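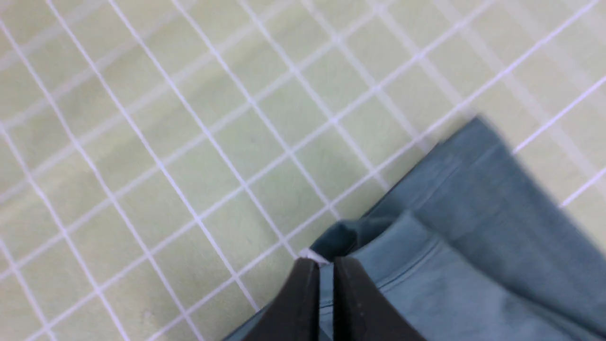
Porkton Textile Care Workshop, Household Linens Team

Progress report to the Carthorpe Fund
Prepared by: Fitriani Raju, Workshop Manager
Date: 2018-05-12
Grant: Folding and Finishing Improvement, second reporting period

1. Purpose of this report

The Carthorpe Fund supports the workshop in setting a common standard for the folding and finishing of small household cloths. This report covers the work completed in the second period, the condition of the equipment purchased under the grant, and the tasks that remain before the final report in November.

2. Work surfaces

The workshop now folds all small cloths on a light green surface marked with a white square grid. Under the previous arrangement, staff folded on bare tables and judged the edges by eye, and finished cloths from different tables often could not be stacked together. The squares give staff a line to which the first edge can be set. Leobardo Montes drew up the placement guide, which asks staff to lay the longest hem along a white line before making any fold.
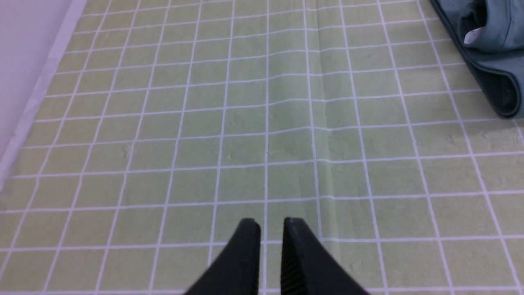 The team also reviewed the care of the surfaces. A crease under a cloth can be mistaken for a fold in the cloth itself, and it makes smoothing slower. Surfaces are therefore to be checked at the start of each shift and stored flat overnight. Mr. Montes has asked that any surface with a lasting crease be reported to him and kept for practice folding until a decision is made on replacement. The cost of replacements can be met from the existing equipment line, and no additional funds are requested for this purpose.

3. Folding trials

A total of 901 cloths were folded during the period. Of these, 67 were returned to the table for refolding, in most cases because the second fold had been made before the first was smoothed. In the first period, 200 cloths were returned from a batch of the same size. The team regards this as satisfactory progress but notes that the later batch contained fewer of the large cloths supplied by Teoh, which are more difficult to keep square.

Larasati Ngui led the trials and kept the daily record. Her notes show that soft cloths give the most trouble at the corners. The hem tends to curl where it turns, and a cloth lifted by a single pinch gathers into a bunch that must be opened again by hand.

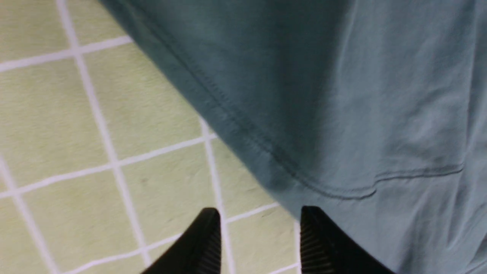
Staff are now asked to find the stitched edge first, follow it to the nearest corner, and spread the cloth outward from that point. Wrinkles are to be smoothed toward the open side. The written steps have been shortened from two pages to one and are posted at every table. Jarrah Waaka has prepared a large-print version at the request of the evening shift.

4. Training

Training was given to 42 staff and trainees. Each session covered laying out, smoothing, folding in half and in quarters, and stacking. Two sessions were postponed when the delivery from Marana arrived late, and both have since been held. Mikkel Riis observed the final session on behalf of the management group and recommended that more time be given to laying out. This change has been adopted. 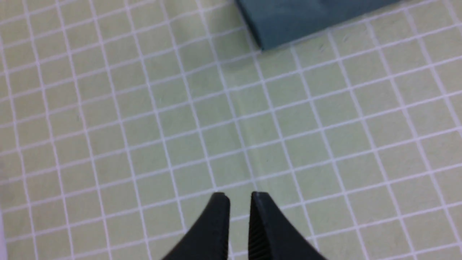

5. Matters outstanding

The storage rack for flat surfaces has not been delivered. The supplier has confirmed the order, and the surfaces are being kept on the lower shelves of the linen room in the meantime.

The placement guide does not yet cover cloths with rounded corners. Ms. Ngui will test a separate method in the next period.

Spending is within the approved budget. A small underspend on printing has been carried forward, and the workshop requests the Fund's approval to apply it to a second set of practice cloths. Receipts and the daily folding record are attached as Appendices A and B.

Questions on this report may be sent to Ms. Raju at the workshop office.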